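Looking After Your Toothbrush and Toothpaste
Tesow Young Readers' Pages: Everyday Things

Most people use a toothbrush and a tube of toothpaste every morning and every evening. They are small and simple objects, but each has been designed with care. This page explains how they work and how they should be kept.

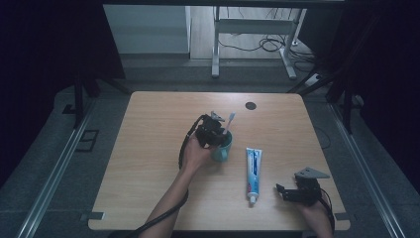

A toothbrush has two main parts, the handle and the head. The head carries the bristles, which are grouped in small bunches called tufts. After brushing, the head should be rinsed under the tap and left in the open air. A mug makes a good holder. The teal one on the table keeps the handle inside and the bristles up above the rim, where air can reach them. The toothpaste lies beside it with its white screw cap at one end and its crimped end at the other.

Why is a tube wide at one end?

A toothpaste tube begins as a hollow sleeve. One end is joined to a round neck. The other is left open so that the paste can be put in, and it is then pressed flat and sealed. A flat end is wider than a round one, and so the tube changes shape along its length.
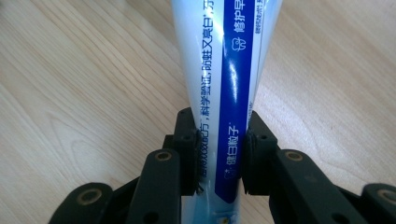
A toothpaste tube with a blue stripe, a tooth symbol and Chinese writing.

Squeezing pushes the sides of the tube together. The paste has less room and moves towards the opening. Pressing near the flat end first sends the paste forward and leaves less behind. Children aged three to six need only an amount the size of a pea.

The writing on a tube tells the buyer what the paste is for. Makers often add a small picture of a tooth, which can be understood in any language.

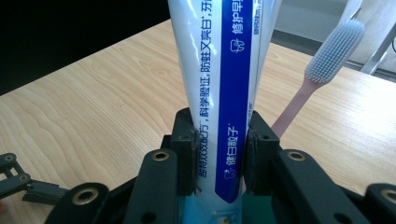
Things to do at home

Find the flat end and the cap end of your own tube.
Look for a tooth symbol on the label.
Ask an adult when your toothbrush was last changed. Dentists advise a new one every three months or so.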